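Mistholm Local | Home | News | Food | Events | Contact

Nyitrai canteen puts its printed plates back in use

The Nyitrai canteen in Mistholm will serve its noodle lunches on printed plates again from 4th December. The kitchen used plain dishes during November, when the old stock was sorted and the chipped pieces were put aside.

The set was bought second-hand from a restaurant in Terklow that closed its doors. It has 60 pieces in white, and most of them carry a teal rim with a thin red line inside it. Guests often ask about the writing, so the canteen will hang a small card with translations near the counter.
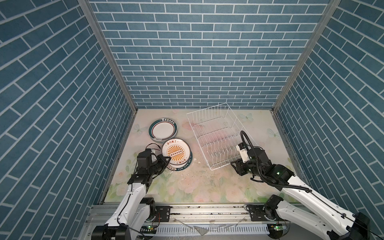
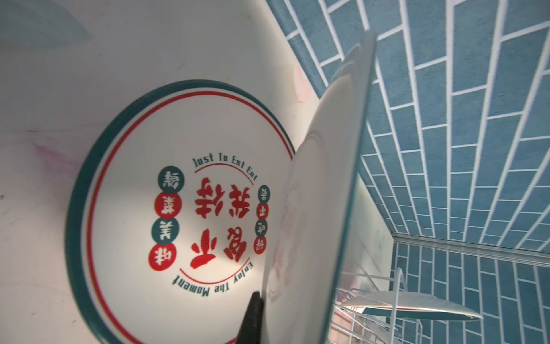
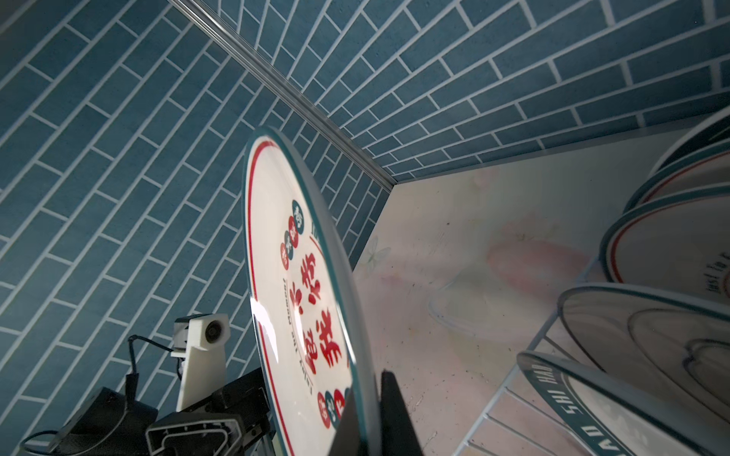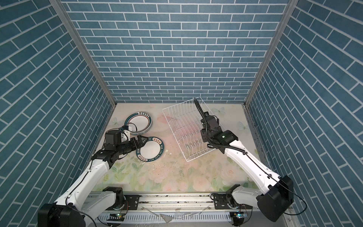
Teal rims and white centers among the dishes, with the blue brick pattern on the walls in the first, third and last photos.

What the words say

The plate with the orange sunburst has the Chinese text "该吃饭了", which means "it is time to eat." Another design has its own English lines, "Just To Eat Eat" and "Enjoy The Moment," printed in dark green around large red characters.

The canteen says 10 plates were too damaged to keep. They are offered free to people who make mosaics, and can be collected at the side door on Stistoment Street.

Lunch is served from noon. The dining room has 44 seats and takes no reservations.

Share (10) | Comments (4)

Related
Terklow bakery changes its winter hours
Stistoment Street gets new lamps
Soup evening in Mistholm brings 614 visitors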